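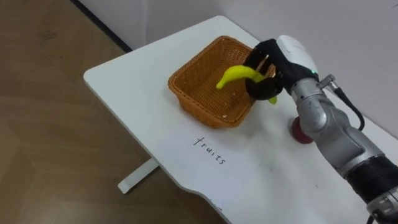 Rosalía Lozano asked whether the people on the packing benches would still be on the same grade once the arms were running, and said she wanted the answer written down this time. The chair agreed that it would be.

Print this page
E-mail this page

Home | Staff | Site meetings | Minutes | Rotas | Contact

Surnham Packing Site — Automation Working Group
Minutes of the meeting held on December 8, 2019

In the chair: Hugo Sepúlveda
Apologies: Grosus night shift representative

1. Minutes of the last meeting

Agreed, with one correction. Item 4 should read "bench staff", not "agency staff".

2. Grades and pay

Hugo Sepúlveda confirmed that bench packers keep their present grade and hourly rate when the arms come into use. Anyone trained to tend an arm will be paid the tender's allowance from the first shift they do it, including training shifts. Rosalía Lozano asked what happens to the allowance if an arm is out of service for a week. Hugo did not know and will ask Vogler head office.

The meeting noted that the piece bonus on mixed fruit baskets cannot carry on in its present form, as packers will no longer control the speed of the bench. Two people present said the bonus is what makes the early shift worth doing. It was agreed that the bonus stays as it is until the end of January and that a proposal will come to the next meeting.

3. Progress with the arms

The trial bench has been working on single pieces of fruit into baskets. Bananas were discussed at some length. The hand can be set to close more gently, but a gentler setting makes for a slower pick, and ripe fruit still has to be checked by a person before the basket is wrapped. The target for the trial is 200 baskets a shift. The hand-packed benches do 225 on a normal day with experienced staff.

Rosalía said the two figures should not be put side by side on the noticeboard, as they were last month, without saying that the hand-packed figure includes wrapping and labelling. Agreed. Hugo will have the sheet taken down.

Grapes and soft fruit stay with the hand benches. There is no plan to change this.

4. Changes to the work

Staff who have spent time on the trial bench reported the following:

— Less reaching and lifting, and fewer sore wrists at the end of the shift.
— More standing still. Several people found this harder on the back than packing.
— Little chance to talk, as the tender's place is set apart from the other benches.
— It is not clear who decides when to stop the arm. Some had waited for a supervisor.

On the last point the chair said that any tender may stop the arm at any time and does not have to ask first. This will be put in the bench instructions and read out at the start of each shift for a fortnight.

The group asked for stools and mats at the tender's place. Hugo has 2,000 pounds left in the trial budget and will get prices.

5. Training

Training will be given in paid time, in groups, at the Kiseck site. The first course has 20 places. Rosalía asked that places be offered by length of service and that part-time staff are not left until last — at present all the dates are on full-time shift patterns. Hugo will ask for one afternoon date.

Nobody will be made to train as a tender. Those who prefer to stay on the hand benches should tell their supervisor by the end of January.

6. Any other business

The lockers near the loading door are still jammed. Passed to maintenance again.

7. Next meeting

In January, in the upstairs canteen. Date to be put on the board.

Print this page | E-mail this page | Back to Minutes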